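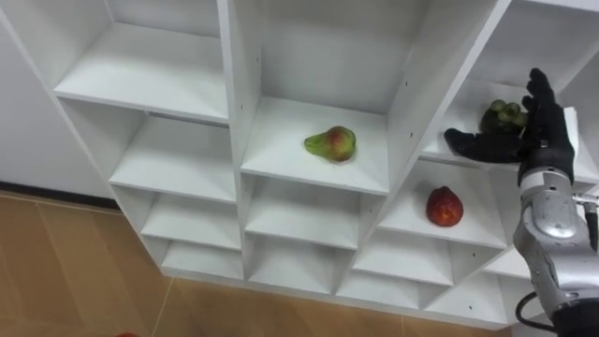 November, gone ten at night

Tired. Feet. Writing this quick before I forget the lot.

So today was Bridden. Odette Perrin drove, I had the directions, we were still late. Coffee from a machine in the entrance that took my money twice. Then a long corridor and the Kuvadance people all being very nice and asking if we'd found it all right. We said yes.

What they want from us is a yes or no by the end of the month. Could a thing like this do the evening clear-up in the shop - fruit off the shelves, into baskets, out the back. That's it. That's the job I gave my nephew when he was eleven and he moaned the whole way through it. I have been paying someone to do it ever since at Sabatier Road and it is the job nobody wants at the end of a shift.

My feeling going in - no, not yet. My feeling coming out - still no, but I had to think about it for longer.

The hand is what got me. I'd expected a claw, a sort of litter picker. It's got fingers, black, glove sort of thing, and it goes round a bunch of grapes with the thumb underneath and the fingers over the top, much how I'd do it. Grapes are horrid to pick up. You get the bunch and leave four behind, or squeeze and there's juice down the shelf. I'd have started it on the pear.

Asked about bruising. Got a long answer. Odette wrote some of it down and says she can't read it now.

Things I want to know and didn't get a proper answer to:
Soft fruit. Peaches in August, when you can put a thumb through one by looking at it.
What does it do if a customer's child wanders up.
Who wipes it down.
Does it know a bad pear from a good one. I mean does it turn it over and look at the underneath, becuase that's half the job. Anyone can put a pear in a basket. 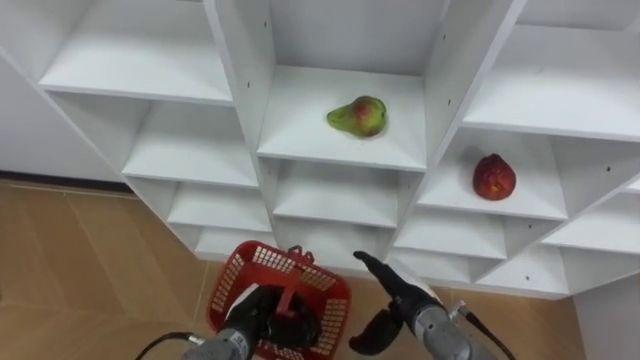 One hand on the basket, one free for the fruit. Pear and the red one still to go.

The basket I did like. Same as you'd do yourself, hold it in one hand and fill it with the other. I'd imagined it would need some special tray on wheels that costs more than the van. Just a red plastic basket with a handle.

But the shelves. Plain white cubbyholes, a pear on its own with all that room round it. I said to Odette in the car, when did we last have one pear on a shelf? Ours are heaped. You take the wrong one and the rest come down on your shoes. Show me that and a wet floor and a radio going and I'll get my chequebook out. She thinks I'm being hard on it. She said the Cledska branch has had a floor scrubber going round by itself for 3 years and I was rude about that as well. True. It still gets stuck under the potato rack though.

Home she'd have one tomorrow, she says, for the washing up. I said pans. She went quiet at pans.

They quoted 1845 for the first month's trial and I didn't ask what happens to the price in the second, stupid, must ring. Also 17 pages of terms to read, not tonight.

Rained all the way back. Chips in the car. Left my good umbrella in Bridden, on the back of a chair I think - ask when I ring about the monney.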